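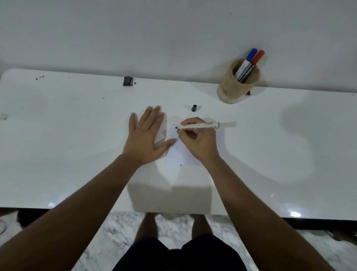 5. Fixing the wall bracket with the paper template

The Prulledura folding table can be used free on the floor or fixed to the wall. If you rent your home, please ask the owner before you drill.

5.1 Before you start

Choose a straight wall without pipes or electric cables inside. The screws in bag B are for brick and concrete only. For plasterboard you must buy the Biltus hollow-wall plugs, article 507, which are not included in the box.

You need a pencil, adhesive tape, a spirit level, a drill and a 9 mm masonry bit.

5.2 Marking the holes

1. Take the template out of the bag with the papers. It is folded two times. Lay it on a hard surface and press the folds flat with the hand.

2. Cut along the dotted line. Do not cut the side with the arrow.

3. Decide the height. The arrow must point to the ceiling. The upper edge of the template is the same height as the table top when it is open.

4. Hold the spirit level under the template and tape the four corners.

5. Mark the holes with the pencil through the paper, then remove the template.

Note: Keep the template. If you move the table to another room, you will need it again.

Note: Templates from before September have the holes for the old bracket. The old bracket is painted black, the new one is grey. If your bracket and your template do not agree, write to the Flendutport service desk and you will receive the correct sheet by post.

5.3 Drilling and mounting

1. Drill each hole 50 mm deep and clean out the dust.

2. Push in the plugs until they are level with the wall.

3. Put the bracket on the wall and turn in all screws by hand first. After this, tighten them one after the other, beginning at the top left.

CAUTION: Do not use an impact driver. The bracket can bend and then the table will not close.

4. Hang the table in the bracket. You must hear a click on both sides.

CAUTION: Two persons are necessary for this step. Keep fingers away from the hinge.

5. Open and close the table five times. If it rubs on the wall, loosen the lower screws by half a turn and try again.

For cleaning and care, see section 6.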